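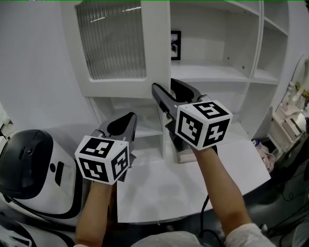 Hand-held grippers with marker cubes at the white shelving unit, Wullbridge.

Another "one-off" from the grippers

The Nesside project has lost another batch of demonstrations, and once more we are told it was bad luck. On Feb 13, 2022 the right gripper stopped reporting its jaw position partway through a shelf-tidying session. The software went on recording. It filled in the last good value, 20 millimeters open, and marked every run as complete.

Of 671 runs logged that day, 90 carry the frozen number. They were found only when Stepan Hladun plotted jaw width against time and got a flat line.

Jenier, who supply the grippers, blame the cable. Maybe so. It has been swapped, and the new one has behaved for 8 days. We said much the same after the last swap. A loose cable also doesn't explain why a dead sensor passes every check we have, and that part of the report from Dewulf is two sentences long.

The marker tracking held up fine, so hand positions from the bad runs could be kept. Stepan wants them thrown out. So do I. A model trained on jaws that never close will not close its own, and I would sooner not find that out with someone's fingers near the shelf.

A stale-value alarm is promised for May. Until then, check the plot before you sign off a session.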